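The cloth-picking arm at Palham workshop

Gallery page, last added to September 13, 2026

Hello and welcome to the arm page! If you've come from the Palham open evening, you're probably after a look at the thing that kept grabbing the tea towels. This is where I put the build pictures, with a line or two each, and I add to it when there's something worth adding (so not very often over the summer, sorry).

Quick background for anyone new. I rent a bench in the shared workshop with Pauline Tapley and Larysa Maksymiv, and between us we've been trying to get a second-hand arm to pick up bits of cloth and put them down again somewhere useful. Pauline does the wiring, Larysa does the code, and I do the fingers, the swearing and the web page. We call the arm Lightfoot, which was Larysa's idea and suits it less every week.

Rigid things we had sorted by spring. Blocks, cotton reels, an egg cup, all fine. Cloth is another matter altogether! It slides, it folds over on itself, and if you come in too flat the fingers just skate across the top and close on nothing. We changed the angle, then the closing speed, then the angle again, and Joanne Fothergill from the next bench kept wandering over to say we should try more grip on the tips before touching anything else. She was right and she knows it. The wrapping is my job, and I've got fairly quick at it, though I still can't do the second finger as neatly as the first.

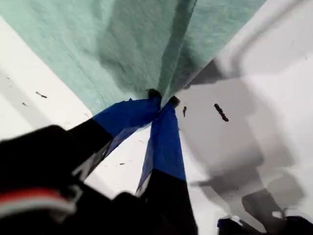 Got it! Mint-green cloth pinched between the two blue-wrapped fingertips, with a few dark specks on the white surface behind.

I'm fond of that one. You get a proper view of the folds running down into the pinch, and it's the sort of grab I'd been after: a small bunch held right at the tips. A deep grab looks stronger but the cloth ends up wadded down between the fingers and then you've got to fish it out by hand, which rather defeats the point.

For those who like numbers, Larysa's log has 1,670 tries in it so far, all cloths and all settings together. On her last full run of 90 she marked 48 as clean picks, meaning the cloth came up on the first close and stayed up until the arm let go. Roy Greenwood thinks we're being too strict and should count second goes as well. Roy can start his own log.

Next up is the putting-down side. At the moment it opens the fingers and hopes, and the cloth lands in a heap. Larysa wants a slow drag as it lowers, I want a longer finger, and Pauline wants us both to leave the cable alone for 2 weeks so she can tidy it. More pictures once we've stopped arguing. If you've got cloth offcuts going spare, plain colours please, the tub is under our bench.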